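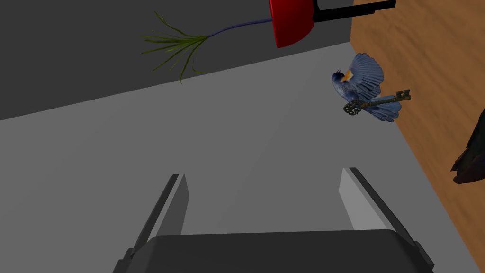
Open gripper above a light grey surface (computer render).

Skidel Poster Archive – Frequently asked questions

What does the archive hold?
Film posters, lobby cards and press books, mostly from British and Nordic releases. The catalogue lists 1019 items, of which 909 have been scanned. The rest are too fragile to lay flat and are described in text only.

Where is it?
In Carnatstead, on the upper floor of the Chisholm building. Entry is from the yard, and the lift is at the far end of the corridor.

What is the difference between a one-sheet and a quad?
A one-sheet is upright and measures 27 by 40 inches in its modern form. Older American one-sheets are usually 27 by 41. A British quad is wider than it is tall, at 30 by 40 inches. The two often carry different artwork for the same film, so they are catalogued as separate items with a shared title number.

How do I tell an original from a reprint?
Start with the size. A reprint is often an inch or more short on one side. Then look at the printing under a loupe and compare the small type in the credit block with a known original. Blurred edges on small lettering suggest that the sheet was copied from another poster. Fold lines prove little, as some are printed on.

Why do some posters have fold lines and others not?
Until the 1980s most posters were folded by machine before being sent to cinemas. Rolled copies from that period exist but are less common. We don't flatten folds by heat.

A poster copies the pose or layout of another poster. How is that recorded?
In the "Derived from" field. Rhona Imrie set up this field for the recruiting-poster parodies and it now covers any clear borrowing of pose, layout or lettering. A likeness in colour alone is not enough. Where the source is disputed, the field reads "Attributed" and the note gives both views.

Can I view originals?
Yes, by appointment. Send the item numbers in advance – up to 5 for each visit. Please allow 48 hours for items to be brought from the store. Pencils and laptops may be used at the tables, pens may not.

Can I use a scan in a book or article?
The archive can supply the file but does not own the rights in most of the artwork. You will need to clear these with the distributor or the artist's estate. Gregor Munro handles scan orders and can tell you which distributor is named on the sheet.

Do you value posters?
No. We can confirm size, printer and likely issue, but we do not give prices.

How do I report a mistake in the catalogue?
Write to Orsolya Hegyi with the item number and your source. Corrections are entered in one batch each February. Wrong dates and misspelt names are put right sooner.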